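Keeping play food under control: paper bags, trays and a bit of cunning

If you have a toy kitchen in the house you will know that the food gets everywhere. Croissants under the sofa, half a lemon in the shoe rack, a felt egg in the bed! I love play food (possibly more than the children do) and I've tried a good many ways of storing it, so this page collects what has worked for us.

Start with one big sort

Tip the whole lot out on a table at standing height. The floor is tempting, but your knees will complain and somebody will wander off with the sausages. Put a tray or a shallow box at your elbow for each kind of food and sort by how it will be played with. Bread and cakes go together, so do fruit and veg, and anything that comes in pieces and sticks back together wants a place of its own. Plush food and hard plastic food should part company too, as they are cleaned differently.

Be firm about the strays. A chess piece is not a potato, however long it has been one.

Paper carrier bags are brilliant

I went through two sets of fabric cubes before I tried the sort of paper bag with string handles that you get from a gift shop. They stand up by themselves, they weigh nothing, and a small child can carry one across the room and be "going to the shops" — so the storage is part of the game. Ours last for months.

A few things I've learnt about them:

Choose a bag with a flat, stiff base. Cut a piece of cereal box to fit and drop it in, and it will stand even better.

Fold the top edge over once, inwards, before you start using it. That's where the tearing begins, and a folded rim holds up wonderfully.

Check the handle knots. If they look mean, pull a bit more cord through and tie them again, bigger.

Keep to one kind of food per bag. You can draw a label, but a patterned bag is easier for little ones who can't read yet. They remember "the purple one" with no trouble at all.

Don't fill it to the brim. Leave a hand's depth at the top so that small fingers can get in and out again.

Heavy things at the bottom, squashy things on top — just like proper shopping! My neighbour Conceição Frade taught her grandson to pack this way with toy bread, and he now packs her real groceries with great seriousness.

Cleaning it first

Hard plastic food can have a wash in warm water with a drop of washing-up liquid. Use an old toothbrush for ridges and stripes, where the grime likes to settle. Squeeze out anything hollow and leave it on a rack overnight with the hole facing down. Please don't skip the drying, as a damp bun will ruin a paper bag by morning.

Plush vegetables usually go through a cool wash inside a pillowcase, but read the label before you try it. If there isn't a label, wipe them with a barely damp cloth and let them dry by an open window. June is lovely for this. I do the whole basket then and peg the leeks on the line by their leaves.

Wooden pieces should never be soaked. A quick wipe, a quick dry, and a tiny rub of food-safe oil if they look chalky.

Mending the bags

Clear packing tape is your friend. Run a strip along the inside of any split, press it down with the back of a spoon, and you'll hardly see it. Tape the bottom corners before they need it and you can double the life of the bag. Plain paper tape is kinder if you want to recycle the bag afterwards.

The five-minute tidy

We do ours just before tea. Five minutes, bags open and in a line, and everybody drops food into the right one. Stand the bags still and let the children do the travelling, or there'll be a tug of war over the handles. If there's a piece you can't place, it goes on a tray at the side and gets sorted last.

Little hands find it easier to lower things in from above than to push them in over the rim, so pop the bag on a low table or a stool and hold the front edge open for the first few goes.

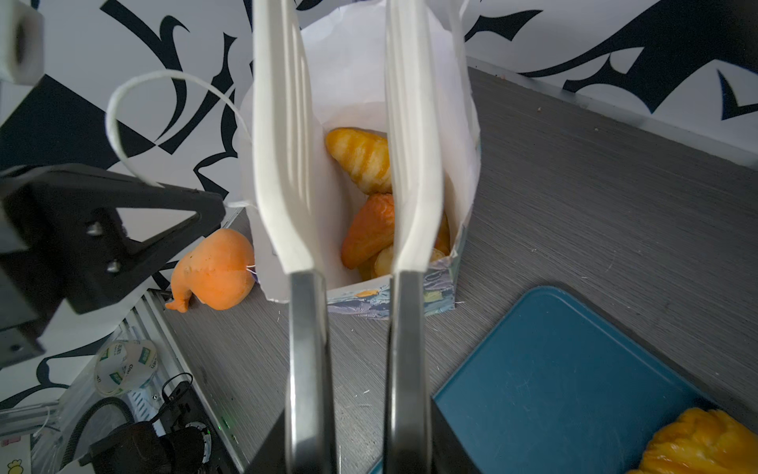 When a bag does finally give up, keep the cord handles. They make very good washing lines for dolls' clothes, and I have a jam jar full of them waiting for a rainy afternoon.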